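Tuesday, late
Posted by Mahfuz Siriwardena

We use cookies to remember your settings and count visits. By staying on this page you agree to our use of cookies. Manage preferences

My shoulders are wrecked and I've got a mug of tea going cold next to me because I keep forgetting which hand works. That's a day on the leader arms for you! I promised myself I'd write these up the same night this time, while I can still remember what I did, so here goes.

Background for anybody who's wandered in: I'm five weeks into the job at Plarnbridge, which is the robot-teaching place over the bakery wholesaler in Plimulport. I hold a pair of handles, the robot copies me, and everything it sees and does gets saved so that a computer can have a go at learning it later. The target for the gear task is 1,000 good runs. There was talk of 2,000 at the Monday catch-up, but everybody stared at their shoes and it went away again.

So, gears. I'd been on tea towels until last week and thought I was pretty hot stuff (I can fold a tea towel by remote control like you wouldn't believe) and then they moved me over to the Naduneck station and I went straight back to being rubbish. Cloth forgives you. You can grab it a bit off to one side and it just sort of comes along with you. Steel doesn't do that. If you come in crooked, the gear rolls around between the fingers and ends up facing somewhere you never asked for, and then you have to decide if you're going to fix it or scrap the run and start over.

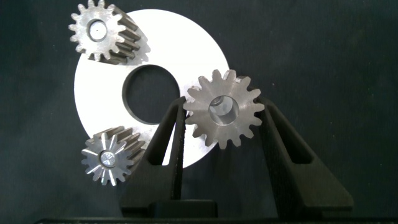 I scrapped a lot before morning tea. The trouble is that I rush the squeeze. I get the fingers either side, I feel pleased with myself, and I clamp down before I've checked whether they're level with the middle. Khan, who sits at the next station and has been at it since the place opened, came over and watched me for a while with her arms folded. Then she told me to breathe out on the close. I thought she was having a lend of me, but I tried it and it's the best advice I've had all month. Breathe in on the way down, stop, breathe out and close. It slows you down by just enough. I got a decent string of them after that and only stopped when my elbow started to complain.

The other thing I'm slowly learning is that you can't feel anything. I know that sounds obvious! But you've got your own real hand around a real handle, and some part of your brain keeps insisting that it's touching metal, and it isn't. All your information comes in through your eyes. When I was little my dad used to get me to hold the torch while he worked under the car and he'd be doing it all by fingertips, talking away about the footy, not even looking. This is the exact opposite of that. If I look away to scratch my nose I've got no idea where I am.

Lunch was leftover dhal on the back step. Windy. A seagull had a proper look at it.

Afternoon was about picking up after yourself, if that makes sense. The guide for the gear task is pretty strict about the neat version, where you go in, pick up the gear, take it across to the plate and set it down where it goes. But we've also been asked to record some messy ones where you pause, back off and come at it again, so the computer gets to see what a person does when it's not going well. Naturally, the minute I was allowed to be messy I got tidy. I couldn't fumble on purpose to save my life. Khan said that was typical and she used to be the same, and that the trick is to let yourself go for a bad angle and then honestly try to rescue it, and not play-act it.

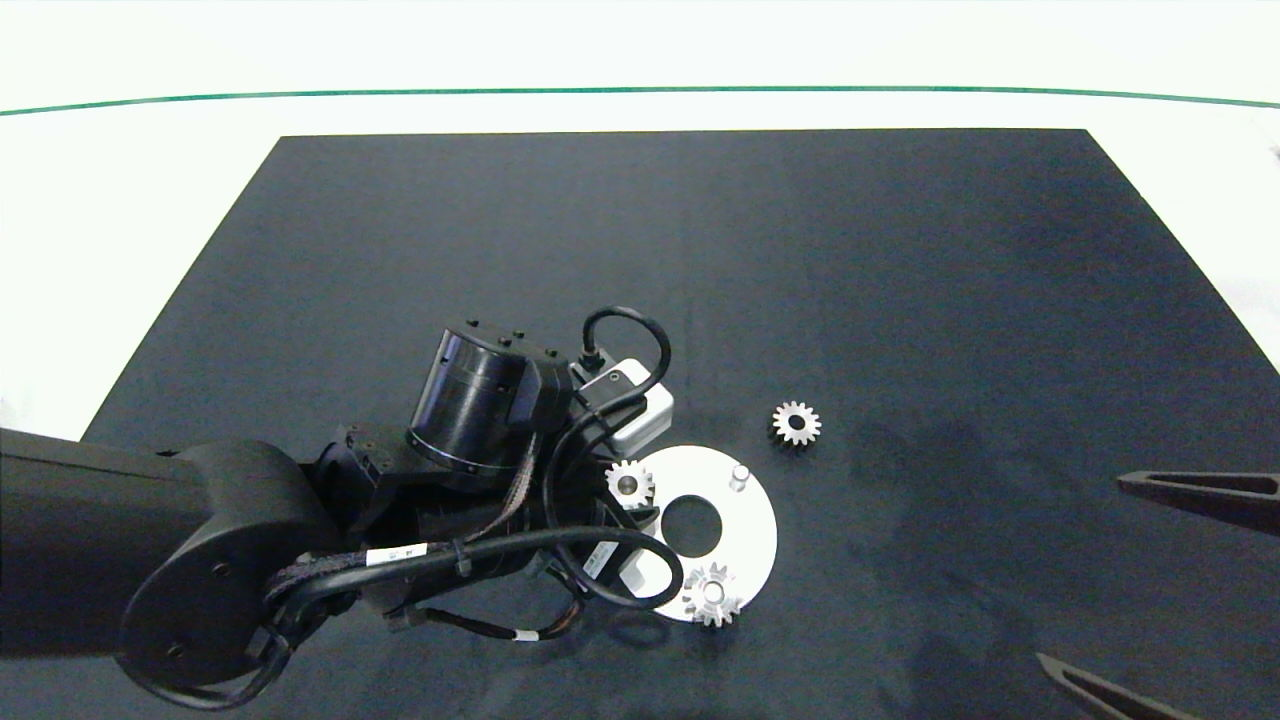
Working with two arms is its own headache and I spent the last part of the day on it. My left hand is the clumsy one, so of course that's the one I worry about, and while I'm worrying about it my right hand drifts. You can be fussing away with the left arm down at the plate, with all those black cables looping over the top of it, and there's still a gear sitting by itself out on the mat waiting for the right one to come and get it. I want to do both at the same time, like a drummer. I can't yet. What I do is park one, whisper "stay" to it like it's a dog, and then move the other. The whispering gets picked up on the headset, I found out today, so that's great.

I did ask at the end whether parking is all right or whether they'd want both arms moving. The answer was that smooth is better than busy, and that plenty of people park. I felt a lot better on the drive home.

My tally's at 300 for the task so far, which I wrote on the back of my hand in biro and then washed off doing the dishes, but I'm pretty sure of it. Some of those will get tossed at review. I don't mind, I'd toss a few of them myself. There's one from this morning where I went for the gear, missed, went for it again, missed, and you can practically hear me swearing through the joints of the arm.

Things to try tomorrow: chair down a notch, handles closer in, drink some water for once. Ask Khan if she stretches. Start with the left arm while I'm fresh and leave the right for after lunch. And I want to see if I can get through a whole set without whispering.

Tea's stone cold. Bed.

Comments (4)

dellwood_p
The breathing thing is real, I did crane tickets years ago and our instructor taught us the same. Out on the set-down. Watch the elbow though, get it looked at if it's still sore on the weekend.

Mahfuz
Thanks! Elbow's okay this morning, it's the shoulders that are staging a protest. I'll try it on the set-down too, I've only been doing it on the grab.

knitsandbolts
Do you get to see the robot do it by itself at some point? I'd be hopeless, I'd want to know after one go.

Mahfuz
Hopefully in February! They want a full set before they try it. I'll be the one hiding behind the door.

Get new entries by email. Enter your address to subscribe. Unsubscribe any time.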